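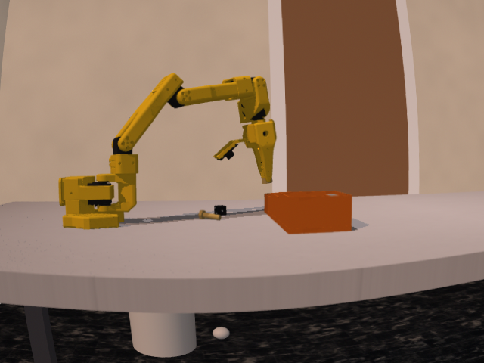
The yellow arm reaching over toward the orange-red box, with the little die and the bolt-shaped piece waiting between them.

Welcome to the April gallery! I'm Leanne Tindall, and I spend my days (and a fair few evenings) on Woltutero, our project on teaching a robot arm in simulation and finding out which camera views help it learn. Neville Blackburn keeps asking me to put the pictures somewhere people can get at them without emailing me, so Neville, this one is for you.

A bit of background first. Everything on this page was rendered in Altska, the simulator we use at Cidstead. Each run gets a room, a table, an arm and a handful of objects, and the simulator shuffles the lot: wall color, floor, table shape, lights, clutter, where the camera sits. We did 2,000 runs this time. The arm's job is to bring its gripper to the big box on the table and line up with one end of it, and we score how well it lined up when the clock runs out.

I love the low side view for looking at shadows. There's a long thin one running over the tabletop from the base to the box, and that kind of thing used to wreck our first model completely. It treated dark stripes on the table as edges of something solid and swung wide to get around them! Malcolm Catterall spent most of the winter on that. His fix was to render the same moment again with the lights moved and penalize the model whenever its answer changed, and I still think it's the nicest idea in the whole project.

The trouble with looking from the side is depth. The gripper is up above the box and a little to the left, fine, but how far forward is it? I've stared at plenty of these and guessed wrong, and so has the model. So we gave it a second camera, straight overhead.
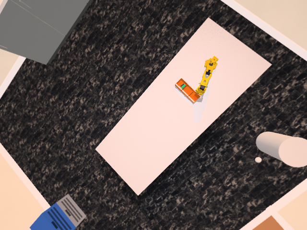

With the overhead view thrown in, 1,335 of the runs ended inside our tolerance, and the ones that missed were mostly missing on angle. Distance had been our big headache before, so I was thrilled. Ohemaa Yakubu was less thrilled, and she was right to be, because looking straight down you lose height almost entirely. All you get is whatever the shadow tells you, and we'd just taught the thing to stop trusting shadows. Oops!

We ended up keeping both cameras and letting the model decide how much to lean on each one, which took 3 tries to get right (the first two crashed overnight, and I'm not going to talk about the second one). Trevor Tunstall wrote the part that mixes the views. It's called Mutiso, it's small, and it has 13 settings, most of which you should leave alone. If you do want to fiddle, start with the one for view dropout. Turning one camera off at random during training made everything steadier, and it meant we could test with a single view later without starting over.

People always ask about the clutter on the floor. It's random, and the model gets no credit for knowing what any of it is. We tried a batch with bare floors and the scores on cluttered rooms dropped right away, so the junk stays.

Next up is moving the box partway through a run. Malcolm has the scripts ready and I'm picking the table shapes this week. If you'd like the full-size renders or the score sheets, drop me a line and tell me which camera you're after, side or overhead.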